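# The Night Ferry

The ferry left at nine and it was already full of trucks. I had a seat ticket, no cabin, and a bag with a change of clothes and my mother's house keys in it. My brother was supposed to meet me on the other side. He had sold the car that winter and was going to borrow one.

I found a chair by the window on the upper deck. Across from me was a woman with a birdcage on her lap, covered with a pillowcase. She asked if I minded birds. I said I didn't. She said it was asleep anyway and would stay that way as long as the cloth was on.

The snack bar sold soup until ten. I bought one and carried it back with both hands. The boat had started to move more by then, and a man walking the other way waited with his back against the wall to let me by.

"First time?" the woman asked.

"No. I grew up over there."

"In Zorkosel?"

"Up the hill from it. You can see the harbor from the kitchen."

She nodded. She had lived there too, for 12 years, when her husband worked at the Pintér cannery. She remembered the whistle at six in the morning. I told her the cannery was closed now, and she said she knew, she had read it.

I hadn't been back since December, for the funeral. My brother had stayed on in the house. We had talked on the phone every week and every week we left out the same thing. Then on Sunday he called and said a buyer had come with an offer, and that it was good until the end of the month. He read me the number. He didn't say what he thought of it, and I didn't ask.

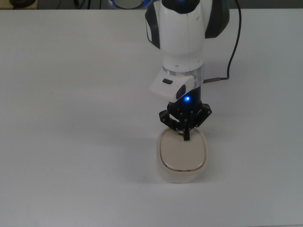
Around midnight they turned down the lights. The woman took off her shoes and put her feet up on her suitcase. I tried to sleep and couldn't, so I took the keys out of the bag and went through them. Front door, back door, cellar. There was a small brass one I didn't know. I had carried that ring for three months and never tried it in anything.

"What does that one open?" the woman asked. I had thought she was asleep.

"I don't know."

"Mailbox, maybe."

"We never had a mailbox. He just left it on the step."

She held out her hand and I gave her the ring. She looked at the brass key close to her face, turned it over, and gave it back.

"It's a clock key," she said. "No. Too flat. A sewing box."

My mother did have a sewing box. It sat on top of the wardrobe and I couldn't remember ever seeing it open. She did her mending from a cookie tin that she kept under her chair.

I went out on deck for a while. It was cold and there was nothing to see except the white water along the side. Two drivers were smoking by the lifeboat and talking about the price of diesel. One of them said he was carrying 400 crates of onions and could smell them in his sleep.

When I came back in, the woman was sleeping with her mouth open and her arm across the cage. I moved her suitcase back under her feet where it had slid away. Then I sat down and must have slept too, because the next thing I heard was the announcement for the car deck.

It was raining in the harbor. We stood in line on the stairs with our bags, and she went ahead of me, holding the cage up in front of her so it wouldn't get knocked. Under the pillowcase the bird had begun to make small scraping sounds.

My brother was at the gate in a van with somebody's name painted over on the door. He looked thinner. He took my bag and put it behind the seat.

"Did you eat?" he said.

"I had soup."

He started the van and had to try it twice. We drove past the cannery with its windows boarded and turned up the hill.

"I haven't called him back," he said. "The buyer."

"Okay."

"I thought you'd want to look at it first."

I took the keys out of my pocket and showed him the brass one.

"Do you know what this is for?"

He slowed down to look. A car behind us honked, and he pulled over and let it pass.

"No," he said. "Where did you get that?"

"It was on her ring."

He looked at it a little longer. Then he put the van in gear and we went on up to the house.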